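Sorting the Shared Shelves: Set-Up Guide, Part 2

By Thoa Hứa
Sunday, May 8, 2022
2 min read

Right, you've got your Cultach shelving standing up and it isn't wobbling (if it is, go back to Part 1, I'll wait). Now for the fun bit, deciding what lives where in a big shared room! I like tall white metal shelving for this, with boxy equipment on a middle shelf and soft bags hung off an upright.

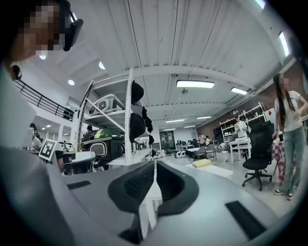

Do I have to empty the shelves before I move them around?
Take everything off first, bags included, and get a second person on the other end.

1. Pick your spot. Leave enough floor in front to crouch down, and keep clear of doorways.

2. Set the shelf heights with your tallest item in your hand. I guessed once and had to redo the lot, which took me 14 minutes and a fair bit of muttering.

3. Put the boxy gear on next. Vents face out into the room, cords go down the back.

4. Hang the backpacks last. Top loop over the hook, straps tucked up if you can be bothered. Drink bottles can stay in the side pocket, but do the lid up properly!

Note: Lộc Lý hangs his bags at shoulder height and I've come around to it. Any lower and you kick them every time you walk past.

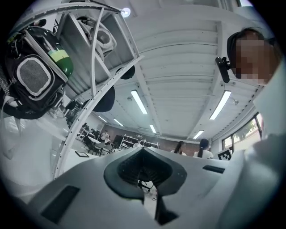
Backpack with a bottle in its side pocket, next to the white rack.

5. Check the underside of each shelf for anything hanging there before you shift it. Your knuckles will find it otherwise.

CAUTION: Don't hang every bag on the one upright. Spread them over both sides, and never use a loaded bag as a handle to drag the rack.

6. Give it a gentle push at the top. If it rocks, wind the feet down a touch at a time and try again.

Recent guides
Cultach shelving, Part 1: frame and feet
Carance hooks: which size for which bag
Labelling shelves so people read them
Losa storage tubs, stacked and unstacked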